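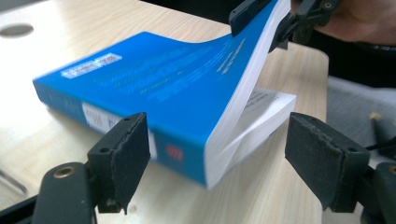
Yvonne Hartley

My friend Jadwiga Lis will not open a paperback in front of you if she can help it. She weighs it in her hand first, runs a thumb down the spine, and only then lifts the cover, slowly, from the corner, as though somebody might be asleep inside. I used to tease her about this. Then I spent a good part of January at her long table in the back of the Arkier reading room, going through old library paperbacks with her, and now I do it too (my husband has noticed, and has been kind enough to say very little).

The reading room lends out paperbacks almost entirely, 700 of them, and every one has been handled by people in bathtubs, on buses, and over bowls of soup. A blue one with a white label on its spine and another up near the corner of the front cover is just the sort of book she likes best. You lift that cover and it rises in a long, smooth curve, and the pages along the edge begin to fan out after it, and for a moment the whole humble thing looks rather grand!

What Jadwiga is after, when she bends a cover, is the hinge. That's the narrow strip where the cover meets the spine, and it is where most paperbacks give up. She listens as much as she looks. A dry crackle means old glue, and old glue means the book goes to the left side of the table, where it will wait its turn with the brush and a sheet of waxed paper. Two thin coats, she told me, never one thick one, and ten minutes between them, which we generally spent on tea and the poppy seed cake she brings in a tin that once held Fatby crackers.

Labels are their own small world. I had never given a spine label a thought in my life, and now I have opinions. Jadwiga likes them level, and low enough to leave the author's name alone. She will spend a whole afternoon easing off a crooked one with a warm cloth, talking all the while about her mother's kitchen shelf, where the novels stood in with the cookbooks and all smelled of dill.

I brought a few of my own from home toward the end, including a Sombatkul travel guide that had lost most of its north coast. She turned it over, lifted the cover by its corner, and let it down again very gently. Then she put it on the left.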